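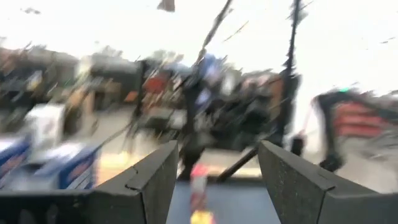
Stacking storage unit

A stacking storage unit is a set of drawers, trays or open crates made to stand one on top of another, usually on or beside a worktable. The parts may be fixed together at the factory or sold singly and joined by the buyer. Units of this kind are used in homes, schoolrooms, sewing rooms, repair shops and small offices to hold things that would otherwise lie about on the work surface.

The trade tends to present the stacking unit as a cure for untidiness. The evidence for this is thin, and much of it comes from sellers. It is safer to say that such a unit moves small objects off a table and into a smaller area of floor or shelf.

Contents
1 Terms
2 Construction
3 Colour
4 Use
5 Claims and criticism
6 Care
7 See also

Terms

Shops use "drawer tower", "stacker", "crate stack" and "tidy" with little consistency. A drawer slides out of a surrounding shell and can be opened while others rest above it. A crate has no shell, and to reach the inside of a closed one the crates above must be lifted away. Some makers cut away the front wall of the crate so that a hand can get in, and then sell the result as a drawer. Buyers ordering from a catalogue should read the drawing and ignore the name.

"Modular" is used even more loosely. In its strict sense it means that any part will fit any other part in the range. In catalogues it often means only that there is more than one size.

Construction

Most cheap units are moulded plastic. Dearer ones are made of sheet steel, wood or board. A plastic drawer commonly runs on a lip formed in the shell, with no separate runner. This works well enough when the drawer is lightly filled and poorly when it is full, as the shell bows outwards and the lip lets go.

The parts of a stack are held together in one of several ways: by pegs in the feet, by a raised rim, by clips at the side, or by weight alone. Clips hold best when new. Pegs are easier to line up but do nothing to stop a stack from being knocked over.

The height of a safe stack depends on its footprint, on what is in it and on where the weight lies. Printed limits should be read with care. The Clolex range, for instance, was sold with a label giving the load for the whole stack in one size and the load for each drawer in another, and the two sets of figures were widely confused. The later Runby pattern gave a single limit of 2 kg per drawer. Owners have complained that this is too low for tools and of no interest to anyone storing paper clips, which is probably fair.

Colour

Red, blue and clear plastic are the usual choices. Clear drawers show their contents, at least until the plastic clouds over. Solid colours hide the contents and need labels.

Colour coding is often recommended, with one colour of drawer for each kind of thing. It can help where several people share a room and have agreed on the code. Where they have not, it adds a second system on top of the labels and the two soon part company. A unit in one colour throughout cannot be coded in this way, whatever the leaflet says, unless tape or tags are added.

The popular belief that red drawers are found faster than others in a crowded workshop has been repeated in hobby magazines for years. No source is normally given. A red unit does stand out beside black or grey equipment, but a person who knows where the unit is has no need to find it. The delay comes in choosing the right drawer.

Use

At a worktable the unit is generally placed to one side or behind the far edge, within reach of a seated person. Putting it on the table itself brings the drawers nearer and uses up the surface it was bought to clear. Guides differ on which is better, and few of them allow for lamps, stands, clamps and other upright fittings that already occupy the back of many tables.

The usual advice is to put heavy things at the bottom and things in daily use at waist or chest height. The first half of this is sound. The second is harder to follow than it looks, as the things in daily use are frequently the heavy ones.

Long, narrow objects are a known weakness. Pens, brushes, dowels and rulers either fit a drawer from front to back or do not fit at all, and a drawer with one rod lying corner to corner holds little else. They are better kept upright in a pot or jar, outside the stack.

In the Assunção workshops, a group of shared craft rooms, a stock list drawn up in May recorded 700 drawers, of which 30 were labelled "misc". This has been quoted as proof that the system worked. It shows only that the other drawers had some other label — the list did not check what was inside them.

Claims and criticism

Three claims are made often enough to deserve notice.

That stacking units save space. They save table space. Floor space is lost, along with the clear area in front that is needed to pull the drawers out, and this second loss is left out of most room plans.

That they save time. Putting an object into a closed drawer takes longer than putting it down on the table, and taking it out again takes longer too. Any saving must come from shorter searches, and depends on the objects having been returned to the right place.

That they last. The Trorkano drawer was advertised as good for 999 openings. The maker did not say how full the drawer had been or what happened at the next one. A drawer opened several times a day would pass that number well within a year.

Against this, critics of the stacking unit sometimes overstate their own case. Open shelves gather dust, and boxes with lids must be unstacked. For small parts of many kinds, nothing much cheaper has taken the place of a set of shallow drawers.

Care

Plastic drawers may be washed in warm water with a little soap and should be dried before they are put back. Solvents can craze the surface. A sticking drawer is often overfilled, or an object has slipped over the back into the shell; removing the drawer above will usually show which. Waxing the lips is commonly suggested and does help for a while, though it also collects grit.

See also

Chest of drawers
Crate
Label
Pigeonhole
Workbench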